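November, Brosbridge

Woke before the alarm and lay listening to rain in the downpipe. Got up at 6 and lit the stove. The kindling is nearly finished and what's left is damp, so it took three goes and most of last week's paper.

Walked to the Casano for bread. The river is up over the bottom step again and brown as tea. Analyn Lagman was at the counter paying her account. Her mother has moved into the unit at Slanina and doesn't like the colour of the walls. We talked about paint for a while. She is going to try a grey.

The plumber's quote came at last. He wants 90 just to look at the tank, and the part is on top of that. I'll ring Ulises Gaete first, as he did his own last winter and may still have the fittings.

Spent the afternoon on the Urkska letters. Got through 28 pages of the second bundle, mostly harvest news and complaints about a neighbour's goat. The handwriting changes halfway down one page and I can't work out who took over. Listened to the cricket while I typed, until rain stopped play there too.

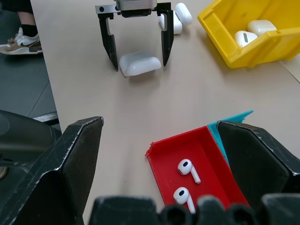 Page last changed: November, 9.30 pm

White earbuds, red tray. I went back to the radio after tea.

Soup again, with the end of the pumpkin. Ulises rang back. He has the valve but not the washer, and will bring it round when his ute is fixed. Must buy kindling and stamps, and answer Analyn about the paint chart.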